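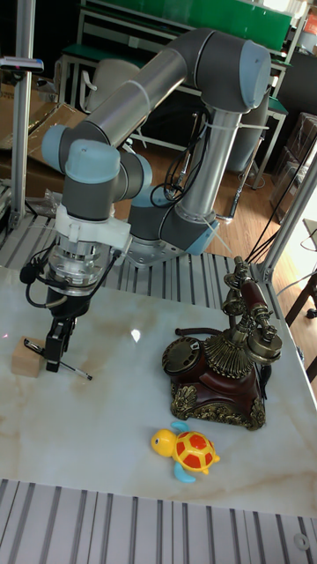

The old-style phone, with the turtle, block and pen

Hello all,

Thanks to everyone who wrote back about what to keep on the phone table. Henrik, I've left your note in below so people can follow along.

Henrik Stöcker wrote:
> I like the old telephone very much, but does it need company?
> My desk has one lamp and I still lose my pen every day.
> Also, which way do you face the dial? Ours at Plukenholm
> has its back to the wall and the cord is forever in the way.

Well, Henrik, I've thought about this more than I should admit! I think a phone like that does want company, as long as it's small. Mine is dark reddish-brown with gold-coloured trim along the base, and the brass-coloured dial sits at the front left, which suits me nicely because I like to see it from my chair. The little wood block is where the pen lives – I just lay it across the top, and that has saved me a good many hunts through the kitchen drawers. The turtle stays in front of the phone. My granddaughter chose that spot and I wouldn't dare argue with a red and yellow shell.

As for the cord, I let it curl out to the left and leave it be. I did try tucking it behind once, back in December, and spent the whole evening fishing it out again.

Roald Solberg asked about the marble pattern and whether it makes everything look too busy. I don't find so. The beige and tan veins are soft, and the dark colour of the phone stands up to them – though you do get a bright shine on the top when the light catches it.

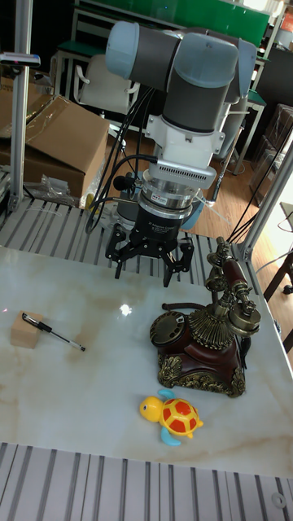 Dusting the gold bits

A soft, dry paintbrush is all I use, and I go slowly around the curly parts under the handset. If anyone at the Serville end has a better way, please do write in.

Warm wishes to you all,
Ulluta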